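Small parts and the white table - Diltow workroom gallery

Put up Wed 22 January, in a rush, sorry for any typos

A quick gallery from the Atdale end of the building. Mostly little things on worktops. Been meaning to do this since October and it kept slipping. Captions are short, I've got a van to load by lunch. Sizes and part numbers are all on the Walley list so I won't repeat them, ask if you want a copy.

How we got to white tops

The old benches were dark brown and you lost everything on them. Black bits especially. Swapped to white over two weekends and it's so much better, though now you lose the white bits instead. Can't win. Orange is best by miles. Anything we order new now, we ask for orange if they do it.

Pale walls were the other change. Had 2 tins of a greyish lilac left over from the hallway and used them up. Went on well. Less glare in the afternoons than the plain white we had before, and easier on the eyes when you're squinting at something the size of a lentil.

Storage, or lack of

Still using the shallow trays from Herrera. 200 compartments between the lot, and most are full of things we can't name. Plan is to tip out one tray a week and sort it properly. Managed one so far. Found three odd hinges and a key to nothing.

The big tub under the window is the shame tub. 4,000 washers in there according to the invoice, all one size, ordered by mistake (mine). If you need washers come and get some, bring a bag.

Cloths: one per table please, and shake them outside, not over the trays. They end up in a heap whatever I say.

On the table

Only a few pieces out at a time, that's the rule now. Used to tip the whole tray out and spend the morning chasing things across the floor. A few is plenty to be getting on with. 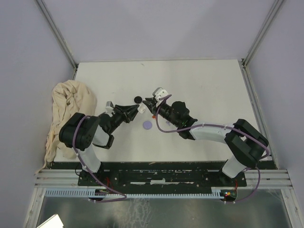

And it makes tidying up quicker as well. 90 seconds to clear a table if you've stuck to the rule, most of the afternoon if you havent. Small stuff goes back in the tray first, then wipe the top, then cloth on the hook. The floor gets swept last becuase something always drops.

Still to come

More from the Walley side once I've been over there with a charged battery. They've got the long table and better light, so should be worth seeing. Also the label drawer, if I can get it open, it's jammed again.

Anyone after larger copies, leave a note in the Diltow tray by the door. Not the top one, that's post.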